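Skundisville have confirmed their starting goalkeeper won't be back before the end of the season. The club put out two lines this morning and left it there.

He last played in November, in the 2-2 draw at Gustham. He went off at half time and wasn't on the bench the week after. At the time we were told it was a knock.

The statement says he "continues his recovery away from the club and has our full support". No mention of the injury, no date for a return, and nothing on his contract, which is up in the summer.

For anyone new here, he had started 396 league games for Skundisville. He was nine short of the club record when he went off. That will have to wait, if it happens at all. 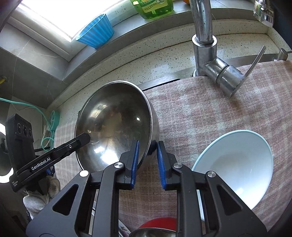

Photo: author's own

The reserve keeper has done all right. He was poor at Oresholm, where both goals came from corners he should have claimed, but he has been steadier since. His kicking is better than people give him credit for.

What worries me more is the cover behind him. The only other keeper on the books is a youth player who hasn't started a senior match. One more injury and he's in goal for the run-in.

The loan window for keepers is still open, as far as I know. Hadgu have three senior keepers and only one gets a game, so I would be asking there first. I've not heard that anyone has.

A few of you have asked if this means he's retiring. I don't know. The statement doesn't say so and I'm not going to guess. He has been seen at training once since Christmas, in ordinary clothes, talking to the coaches.

Next up is Gustham at home. Kick-off has been moved to 5.30pm - check your ticket, because some of the printed ones still say 3pm.

Team news when I get it, usually an hour before. If the club says anything more on the keeper I'll add it to this thread.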